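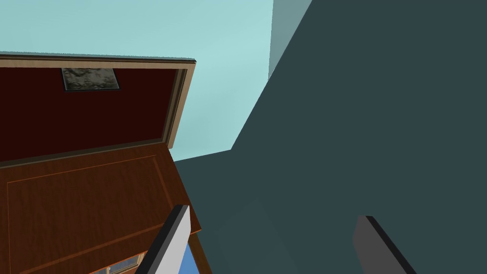
Attachment 1: wooden lid, open, maroon on the inside with a tan border

Ticket 325, Manivis shop page, listing photos uploading twice

Hi Jana, me again! So I cleared the cache like you said and logged in fresh, and the first photo of every listing still shows up twice in the gallery. It's only on the Jorkamura theme — I switched to the old one for a minute and everything looked fine. Bigger files also hang at 46 percent, sit there for 60 seconds and then jump straight to done.

Update, 4:15 pm: tried it in another browser, same thing. Then I turned off the Doltov resize plugin and the doubles stopped (yay!), but now my thumbnails are all stretched. Is there a setting for that, or do I have to wait for the next version? I've got 2 listings on hold until this is sorted and would love to have them up before December.

Thanks so much,
Malte Görtz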